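The Shirt You Stopped Wearing

Most closets hold more cloth than anyone wears. When the Gashi thrift store in Bernov asked its customers last October how many items they had not touched in a year, the answers filled three notebooks. The store takes in nearly 2,000 pounds of clothing a month, and much of it arrives in knots at the bottom of a bag.

Staff there sort on a long table by the back door. Anything with a stain goes to the rag bin. The rest is shaken out, checked at the collar and cuffs, and folded.
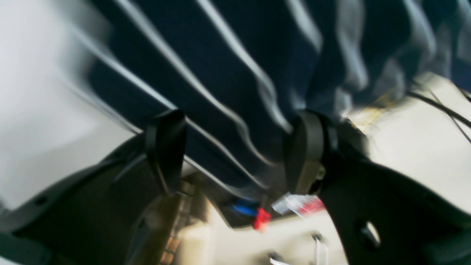

Stripes are harder to fold than plain cloth. A solid color hides a crooked edge, but a stripe shows it right away, and diagonals are the worst — there is no straight line to follow. With light stripes slanting across navy, as on this piece, the pattern is little help until the folds bunched at the right have been smoothed out. The sorters go by the seams instead. They lay both side seams together, run a hand down the length and fold in from there.

Small things turn up on the table too: buttons, clips, candy wrappers. The store keeps a jar for the buttons and sells them on Sunday, five for a dollar.

Folded pieces go on the shelves by size, then color. Rags are baled and leave every 2 weeks on the Lesent truck.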